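Suche im Forum Suchbegriff eingeben Erweiterte Suche

Drivitz Macedo — lohnt sich das Fahrwerk-Kit für draußen?

pflasterkind
Ich überlege, mir für den Sommer das Macedo-Kit von Drivitz zuzulegen. Laut Prospekt »geländetauglich«. Das war mein Rasenmäher auch. Hat es jemand außerhalb einer Turnhalle gefahren?

Gleice Portela
Ja, seit Juni, als Patrouillenroboter. Aufbau zwei Abende, davon einer für die Anleitung. Auf glattem Beton fährt das Ding wie auf Schienen. Auf altem Pflaster wird es interessanter: Ziegel im Fischgrätverband, etliche abgeplatzt, dazwischen Grus, davor Bruchstücke im Schatten, und dann geht es eine gemauerte Schräge hoch.

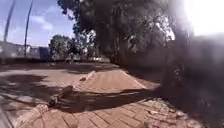 Mein Problem ist weniger die Steigung als die Hindernisplanung. Harte Schattenkanten nimmt sie gern als Bordstein und bremst höflich, echte Brocken hält sie für Meinungssache. Mit der Firmware vom letzten Donnerstag ist es besser, aber gegen die tiefe Sonne hilft sie nicht.

brernbridge_bastler
Dann ist die Kamera falsch eingestellt. Belichtung fest, Schwelle auf 195, fertig. Bei mir läuft das tadellos.

Gleice Portela
Läuft es draußen oder im Keller?

brernbridge_bastler
Garage. Mit offenem Tor.

ohmsweetohm
Für rund 3000 Euro erwarte ich, dass es mit Schatten klarkommt, ohne dass ich Schwellen auswürfle. Das Fleltdale hat ein Lidar dabei, kostet allerdings mehr und klingt wie eine Kaffeemühle.

brernbridge_bastler
Lidar sieht bei Staub auch nur Staub.

pflasterkind
Also kaufen oder nicht?

Gleice Portela
Fahrwerk ja, Software abwarten. Und nimm die größeren Räder — die kleinen verkeilen sich in jeder Fuge.

Ähnliche Themen
Fleltdale: Lidar meldet Phantomwand
Macedo: Räder quietschen nach Regen
Drivitz-Support, Wartezeit?
Akku bei 3000 mAh sinnvoll?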